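Subject: Re: [grippers] soft pads or hard fingers for mixed household stuff?

> We're about to pick a gripper for the Pandia arm and keep going back and forth. Has anyone run the Marnel against the Farah on everyday items, not just blocks? Mostly curious about bags and anything with a handle.

Hi all,

Yes! I spent most of May on pretty much this question, so let me dump what I have while it's fresh. Same arm for both, same controller (the Josham one, stock settings), and a row of junk along the back of a table with a thick fuzzy cloth on it. I like the cloth because thin things sink in a little and the fingertips can get under them — though it does flatter both grippers, so keep that in mind.

I did around 200 picks with the Marnel and 195 with the Farah (then a cable went and I called it a night).

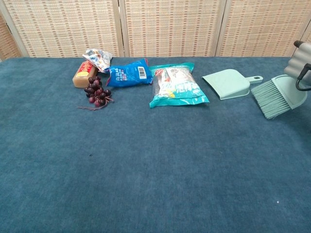 *Brush in the gripper, with the dustpan, snack bags, grapes and the rest still lined up at the back.*

The brush was my favorite test. The head is solid plastic, so you can clamp down without crushing anything, but if you grab it off center the whole thing wants to swing. The Marnel dropped it 3 times and the Farah hardly ever did, once I slowed the close speed down. Puffy bags went the other way, and the Marnel was way gentler on those. Flat crumpled wrappers were a pain with both, and I'd love to hear if somebody has a trick for them!

If your list is mostly handles I'd get the Farah. For bags I'd go Marnel, and maybe swap the pads — mine got slick pretty fast.

Happy to send the close speed settings to anyone who wants them. What camera are you running on the Pandia, by the way?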